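Serkley Assembly Bench — Dual-Arm Cell Inspection
Gear and pin station, monthly check
Procedure 361, revision 3
Fri 28 August

Mark each item Pass, Fail or Hold, then write the comment before moving on.

1. Finger pads — PASS with comment
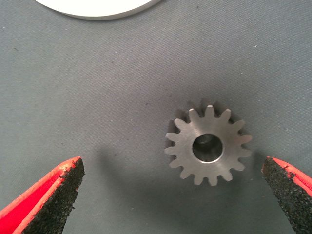 Pad wear is judged on the gripping face only. Reject any pad that has lifted from the finger or lost its grain. The black pads keep their coarse texture; the scuffing on the left finger is on the red outer body and is logged as cosmetic. Recheck at 246 hours.

2. Cables and reach — HOLD

Slack must stay clear of loose parts through the full travel of both arms. Review the left loop against the Vemeck routing sheet before the next speed increase.

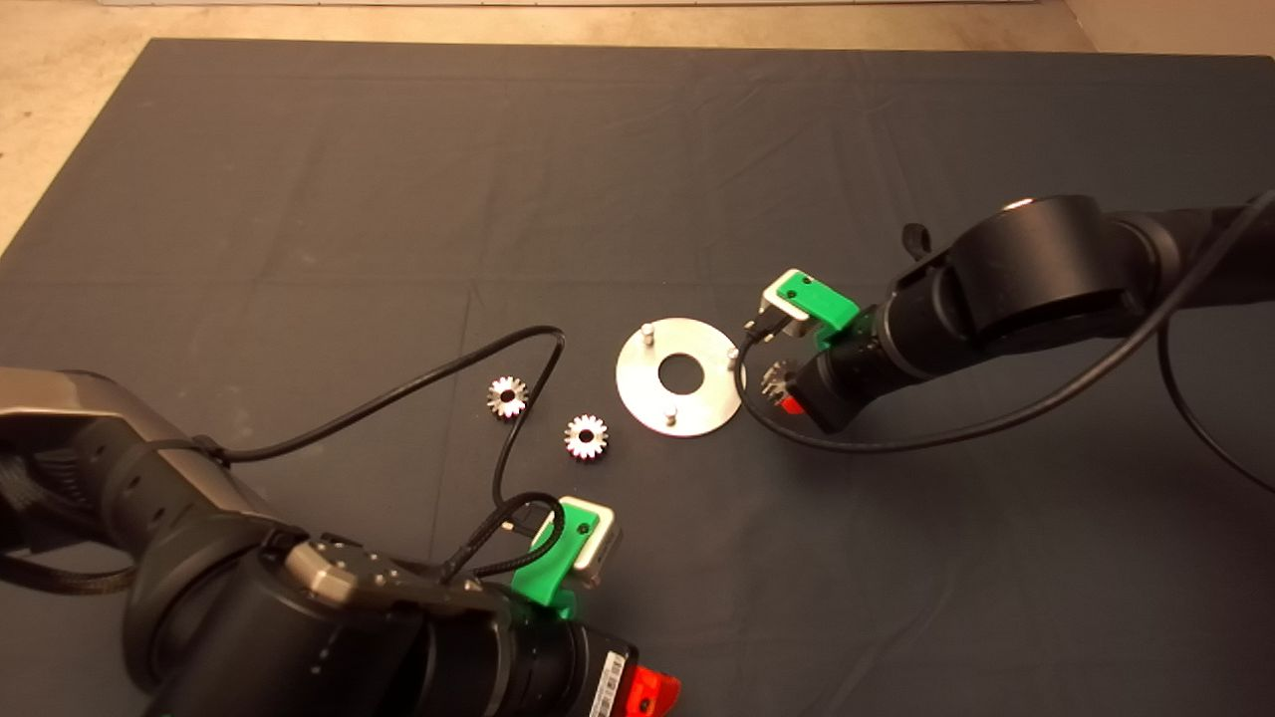
Item 2. Left arm cable passing between two gears on the mat.

3. Grip on the part

Both pads must bear on the teeth. No contact with bare finger plastic is allowed. Grip force limit is 38 N, set in the Steleo controller and locked.
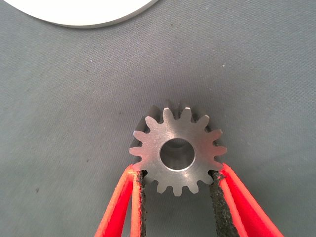 Inspected and written up by Ruben Van Wijk

PASS. Contact is at the lower teeth on both sides, upper teeth free. Lint on the mat is minor — brush down at shift change.

4. Placement on the plate

Seat one gear per pin. Keep the second arm outside the hand-off zone until the first has released. Any gear that rocks on its pin is pulled and tagged. HOLD until the third pin is filled and checked.

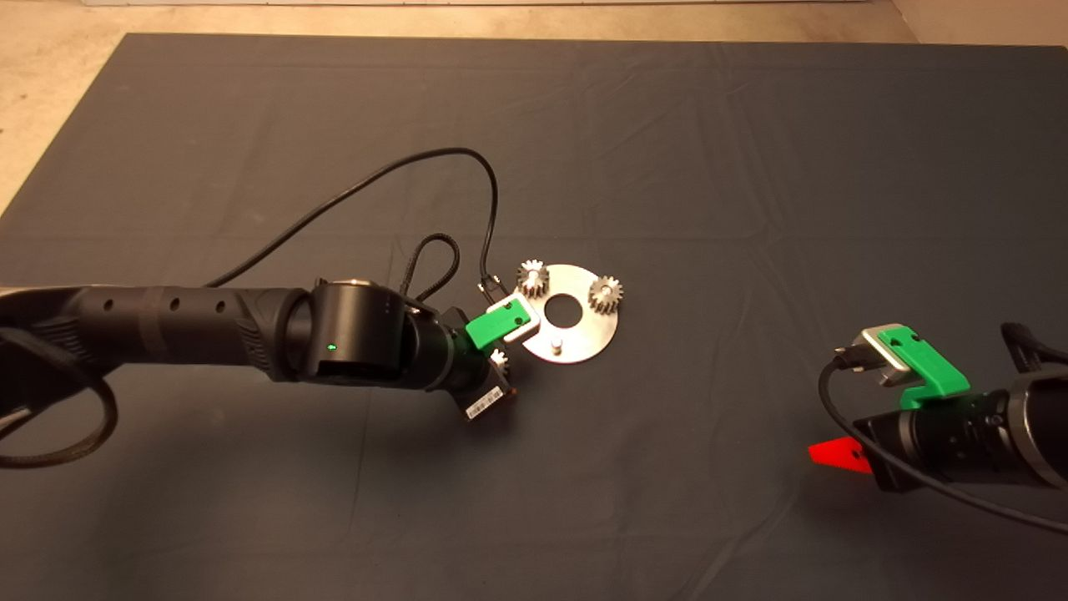
5. Stop function

Press each stop button once with the arms at reduced speed. Both arms must halt. PASS, Le Roux test form attached.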